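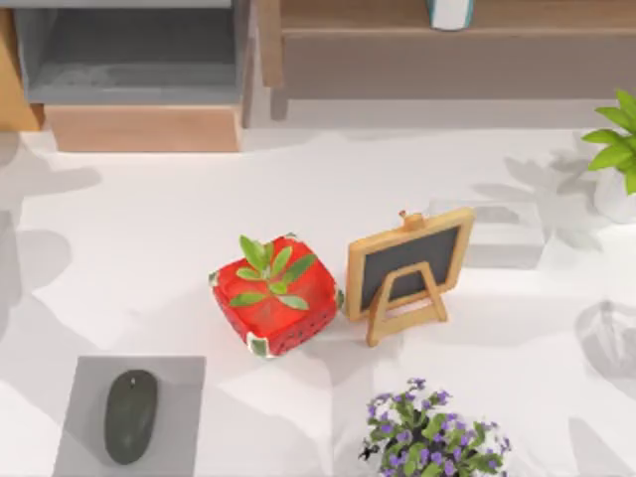

The simulated desk from above, with the red planter and the small chalkboard at its center. Render: Tshepo Ngubane

Tshepo Ngubane has been building a desk-tidying arm in a shared workshop called Clorkgate since November. Most of the work so far has happened on a screen.

The arm, which he named Flalasis, has to learn where things are before it moves them. Ngubane tests it on rendered desks first. A dropped planter in software costs nothing, and he can run 100 layouts overnight.

The red planter is there for its pattern. Its rows of black dots and its green-and-white corners threw off his early code, which kept splitting one object into several. The leaf shadows made things worse. "It wanted to pick up the shadows," he said. "I spent two weeks on shadows."

Clear objects are still a problem. A pale see-through box behind the chalkboard shows up as little more than an outline, and the current version misses boxes like it in 13 of every 100 layouts.

Theresia Kälin, who machines the arm's joints two benches over, would like to see more hardware. She has finished the shoulder and the elbow — the wrist is waiting on bearings. The parts bill stands at nearly $2,000, most of it for motors.

Ngubane plans to bolt the arm down once the wrist is done. He will start it on the computer mouse.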